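Table Linens and Baskets: Bench Gallery

Notes and pictures by Ama Wumbei, February 2018

This page covers wear notes on white table coverings and small storage baskets. Each cloth goes on the table unironed and stays there through ordinary use. It is not brushed down between sessions, so marks build up at the rate they would in a playroom or a craft corner. Small toys stay out on the surface while the basket is in use.

The cloths on the list are the Fonberg 200 and the Paredes flat weave. Baskets come from Citow, stock number 449. Cloth names follow the supplier's sheet and are not repeated under each picture.

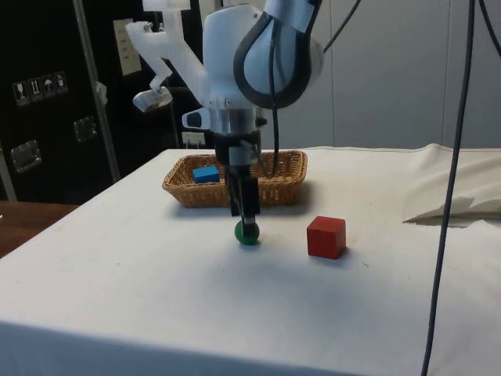 White cloth with wicker basket, braided rim. Blue block inside at left; green ball and red wooden cube on the cloth. Faint smudges and small dark specks on the surface, bunched fabric at right.

Marks of this type are logged as light soiling. Specks get a pass with a dry lint roller first, then the cloth is checked again under the bench lamp - a smudge that survives the roller is spot cleaned with Cindix diluted in cold water. Blot, do not rub. Rubbing raises the nap on the flat weave and the patch will show gray under side light.

Bunched fabric should be pulled flat at the end of a session. Folds left overnight set into the weave and need steam to remove.

Wicker is wiped with a barely damp cloth, working along the braid. Check the inside walls for broken ends before storing anything that can snag. Painted blocks and cubes can go back in once the basket is fully dry.

Next set of pictures: August, same table, after the first full wash.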